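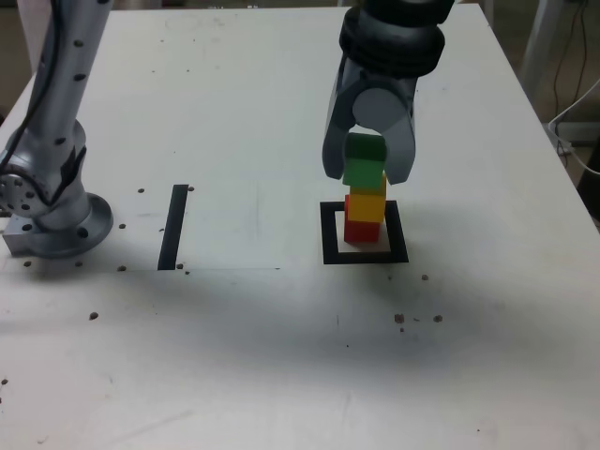
Red cube at the bottom, yellow on top of it, inside the black tape square.

Table and Cube Stacking: Frequently Asked Questions
Last updated 2/21/20

What is the stacking table for?
It is the white table where visitors and members work on cube stacking at Galtis. All of the stacking happens on top of it, and the tape marks show where to build. You can use it on your own or with a partner.

Do I need to book?
Groups need to book. Single visitors can use the table any time the room is open, unless a group has it. Bookings are made at the front desk with Ayana Asfaw. A group is 5 or more people.

Where should I build my stack?
Inside the square marked with black tape. You don't have to center it. A stack that stands near one side of the square is fine as long as the bottom cube is on the white part and not on the tape. Tape is thicker than it looks, and a cube with one edge on it will lean.

What is the single strip of tape for?
It is the start line. Put your loose cubes on the far side of it from the square before you begin. If you are only practicing you can ignore it.

Does the order of the colors matter?
In free stacking, no. On the order cards, yes. Each card is read from the bottom up, so the first color named is the one that sits on the table. People often read the cards from the top down and have to start over.

Do the cubes have to line up exactly?
No. A small offset is allowed and does not count against you. We ask that each cube rest flat on the one under it. If you can see it rock, take it off and set it again.

How high can I go?
Most cards stop at 4 cubes. There are a few cards for 8, kept in the back of the card box. Those are a good deal harder, and small offsets near the bottom start to matter.

My stack fell. Do I lose my turn?
No. Pick up the cubes and start again from the bottom. If one has rolled under the table, please get it before you go on. We lose more cubes that way than any other.

Why is the table scuffed?
It gets used a lot. The gray smudges and small brown specks don't affect the stacking. We wipe the top down at closing but we don't sand or repaint it between seasons. The last time it was redone was in August.

Can I move the white sheet?
Please leave it where it is. The sheet is laid flat on the table, and if it shifts, its edge can end up under a cube. If it has already moved, tell someone at the desk and we will put it back.

Can I replace the tape if it is peeling?
Ask first. Lingyun Mao keeps the roll and the measuring card for the square. Tape put down by eye has caused arguments about whether a stack was inside or outside.

Can I bring my own cubes?
Yes, for free stacking. For the order cards please use ours so that everybody has the same size and weight. Rounded corners are not allowed on the cards.

How should I put the cubes away?
Take the stack down one cube at a time from the top and put them in the tray. Don't sweep the whole stack in with your arm. Chipped cubes go in the envelope by the card box. Put a note in with your name if you want to tell us how it happened, but you don't have to.

Do you keep scores?
Only for group sessions. Recep Akbulut writes them in the book, and you can ask to see your own page. We don't post scores on the wall or online.

Can I take pictures?
Yes, of the table and of your own stacks. Ask before you photograph other people.

Who do I contact about a missing card or cube?
Leave a message for Jiahui Dong at the desk. Please say which card or which color it is.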